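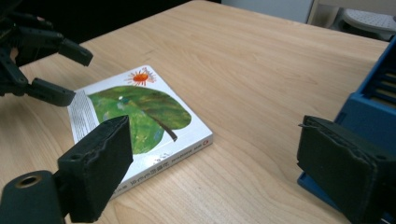

Selling kids' books: lot or one at a time?

papertrail_549
Clearing out two shelves of picture books now that the youngest has moved on to graphic novels and contempt. I have 74 of them. The used shop in Cavport offered me store credit, which is how you end up with more books. Do I list them one by one on Mavia or dump the whole pile as a lot?

Curkon
Lot. You will spend an evening writing "gently read" over and over, sell two, and stand in line at the post office behind a man mailing a lamp.

Trygve Engebretsen
Disagree with Curkon, as is traditional. Pull the hardcovers and anything out of print and list those alone. The rest can go as a lot. I did this in December and the singles paid for the shipping supplies, plus a sandwich.

Curkon
What kind of sandwich?

Trygve Engebretsen
Egg salad. I didn't say it was a good business.

mrs_nkosi_reads
Board books hardly sell no matter what you do. They've been chewed, and buyers know it. Ours went to the dentist's waiting room, where the chewing continues.
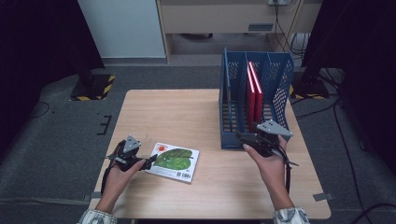 papertrail_549
Do I need to mention a name written inside the cover?

mrs_nkosi_reads
Mention it, and show the page if you can. I once bought a "like new" copy that belonged very firmly to KEVIN, on every page, in marker.

Curkon
I'd leave it out for anything under a couple of bucks. Who's reading the fine print on a caterpillar book?

mrs_nkosi_reads
Me. I am reading it.

Trygve Engebretsen
Same — and I leave feedback.

papertrail_549
Okay, hardcovers alone, the rest in a lot, names confessed. My son has now reclaimed nine of them on principle, so the lot is shrinking as I type.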